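8 February 2019

# Let the pillowcases be ugly (or pink, or whatever they want)

I made the bed this morning before coffee, which I mention only because I want credit for it, and while I was smoothing out the sheet I got into an argument in my head with a magazine I read at the dentist's office back in December. I lost the argument at the dentist's because my mouth was full of cotton. I'd like to have it again now.

The article was one of those "calm bedroom" pieces. Everything was oatmeal. Oatmeal sheets, oatmeal throw, a stack of pillows so tall and so oatmeal that you'd need a plan to get in at night. The writer said that pattern on a pillowcase is "visual noise" and that a grown person's bed should be a place where the eye can rest. And I thought, my eye rests when I close it! That's how it works! I'm asleep! The bed could be covered in fireworks for all my eye cares at two in the morning.

I have nothing against a plain sheet, by the way. I'm a plain sheet person all the way down. I've had the beige fitted kind for years and I'll keep buying it, because a fitted sheet has one job and a lot of square footage, and if it shouts at you then it's shouting from everywhere. Beige on the mattress, fine. White wall, fine (I rent, so the wall wasn't my decision anyway). The headboard is teal, and I'll get to the headboard. But the pillowcase is small. It's the necktie of the bed. It's the one spot where you can put something silly and have it stay silly in a contained area, and if you get tired of it you pull it off and shove it in the wash and nobody has to call a contractor.

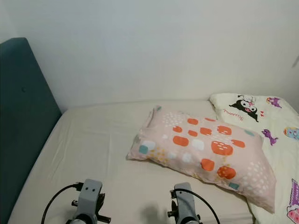
*My exhibit A: pink, with orange blocks on it, and I'd buy it again.*

I got that case at a shop called Stotero that used to be next to the dry cleaner on Barside and then moved, and the woman at the register asked me if I wanted a gift receipt. I said no. She said, "It's for you?" in a perfectly nice way and I've thought about it ever since. When did we decide that orange squares have an upper age limit? I'm a person with a dental plan. I have opinions on gutters. I would still like to have something pink and cheerful under my head, and I don't see how those things are in conflict.

What I think happened is that we all started buying bedding in sets. You used to get your pillowcases from everywhere. My grandmother's linen closet had stripes and roses and one case with a faded sailboat, and you got whichever one was on top, and if you were sick you got to ask for the sailboat. Nothing went with anything. Now you go online and you have to buy the whole bed in one click, in a color named after a kind of fog, and it arrives in a zippered bag with everything matching and you feel like you've checked into a hotel where you also have to do the laundry. I priced one of these at Van Wijk last fall and the set was $105, and that was on sale, and it came with four pillowcases when I wanted two. So what are the other two for? They're for the decorative stack. They're for pillows you don't even sleep on! You buy them, you dress them, you take them off the bed every night and put them on the floor, and then you pick them up off the floor in the morning and put them back where your face goes.

I can't get behind it. I did try it, for most of one winter, when I was going through what I now call my Huvidstead phase. (It was a catalog. It came in the mail without my asking and it ruined me for months.) I had the big square ones in back and the regular ones in front of those and a little sausage-shaped one at the very front like a hood ornament. It took longer to arrange the thing than to eat breakfast, and I never once walked past the door and thought, ah, serenity. I thought, the sausage is crooked.

Now, the headboard. People who come over always say the same thing, which is "oh, that's a lot of blue." And it is! It's tall and it's upholstered and it's somewhere between blue and green depending on what the day is doing outside. When I first got it I did what the magazines tell you and put everything near it in neutrals so it could be the "statement." And it made its statement, all right, over and over, to an empty room. A big strong color with nothing to talk to just looks like a piece of furniture that got delivered to the wrong address. Then I put the pink case on, which has a little teal in the print, and I swear the whole corner relaxed. I didn't plan it. If I had planned it I would've gone out and bought a teal pillowcase to match the teal headboard and it would have been terrible, and I'd have been stuck pretending I liked it because I kept the receipt for too short a time.

I've also come to believe that a loud pillowcase makes you a better bed-maker, and I know how that sounds. With plain on plain you can toss the pillow up there any old way, sideways, lumpy, corner stuck in its own seam, and from the doorway it reads as "bed." You get away with it, so you keep doing it. With a pattern you notice. You see the print sitting full on one end and the plain end all rumpled and creased,
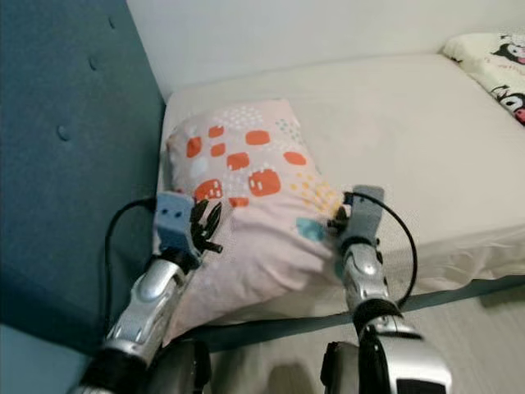
and so you take the extra few seconds, grab it by the sides, give it a shake, and get the stuffing back out into the corners where it belongs. It's the only part of making a bed that I'd call fun. Sheets are a chore. Tucking is a chore (and I have feelings about top sheets that I'm saving for another time). But plumping a pillow is satisfying in the same way as slapping bread dough or whacking a rug, and I think it's more satisfying when the thing you're whacking has a bit of personality.

My sister, who is an oatmeal person, says that I'm confusing "cheerful" with "childish" and that there's a reason kids' bedding is for kids. OK. But what's the reason? I asked her and she said it was about creating a restful environment, and I said did somebody send you the catalog. Kids sleep like rocks! If I could sleep the way a six-year-old sleeps, flat out, one leg off the mattress, I would put dinosaurs on the ceiling. The grown-ups with the fog-colored linens are the ones lying there at three in the morning thinking about their property taxes.

And I'm not saying every pillow should be yelling. I do have limits. I think you want the big surfaces quiet, and then I think you want the pillows to be whatever makes you happy, and I think they don't have to be related to each other at all. That last part is where I lose even my friends. They'll go along with one fun pillow. They'll say, sure, an accent. But two fun pillows that have never met? People get itchy. They want the second one to be a solid that "picks up" a color from the first. I say put your orange squares on the left and put Kuromi on the right and let them work it out. She's a cartoon with a bad attitude and she looks great next to pink. If there are two people in the bed then there are two people's taste in the bed, and I can't think of a more normal thing to look at than that. A matched pair always makes me wonder which one of them gave in. 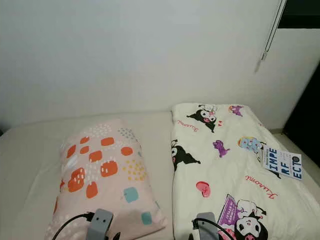
Dirk Bosman wrote to me after I tried out a shorter version of this on the neighborhood email list, and he said I had the whole thing backward. In his opinion the pillowcases should be white, always, because white can go in a hot wash with the towels, and it's the headboard that should be replaced every time you get bored. He said he had held this view through two marriages and saw no reason to revise it. He also said that cartoon characters belong on the inside of a pillow protector, where the owner can know they're there and guests can't, and I have to admit I've been turning that one over all week.

But Dirk, come on. Replace the headboard? Do you know what it took to get that thing up the stairs? I would much rather own a drawer full of odd pillowcases and change my mind every Sunday. They're cheap, they fold up small, and when they finally wear out they make very good dust rags. I've got an old plaid one under the sink right now that does the windows better than anything I ever bought for windows.

So that's where I've landed. Keep your beige, I'm keeping mine. Just go look in the back of your closet before you order the fog set, because I bet there's a sailboat in there somewhere, and it probably just needs ironing.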